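Ring crew and front-of-house helpers wanted - Flindivlow Wrestling, Dronness

Flindivlow is a small independent wrestling promotion, and we would love to meet a few more people who like this strange and wonderful business as much as we do. Our new season opens in January at the Grereteck Hall, and we're looking for six people to join the crew that puts the ring up, keeps the show moving and takes it all down again afterward.

You don't need to have wrestled, and you don't need to know a turnbuckle from a tag rope. We'll teach you! What we do ask is that you can lift your share, turn up when you said you would, and stay cheerful late in the evening when the last match has run long (it always does) and there are still mats to stack.

Jobs on the night include building the ring, walking wrestlers to the curtain, minding the merch table, and running the bell and the music. Most people try a bit of everything before they settle - our current bell ringer started out selling T-shirts and won't give the hammer back now.

You must be at least 16, and if you're under 18 we'll need a note from a parent or guardian. Crew are paid a flat fee per show, and there's a hot supper beforehand. Training is on weekday evenings at our practice room on Ren Street, and you're very welcome to stay and watch the wrestlers work afterward.

To apply, write to Flindivlow Wrestling, Box 1374, Dronness, by Tue 1 October. Tell us a little about yourself and, if you like, the best match you ever saw. We do read every one.

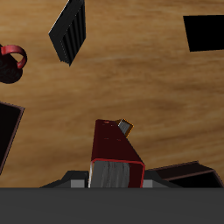
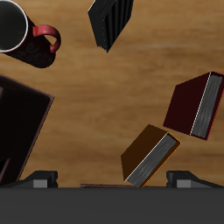 Wooden tabletop, in both pictures.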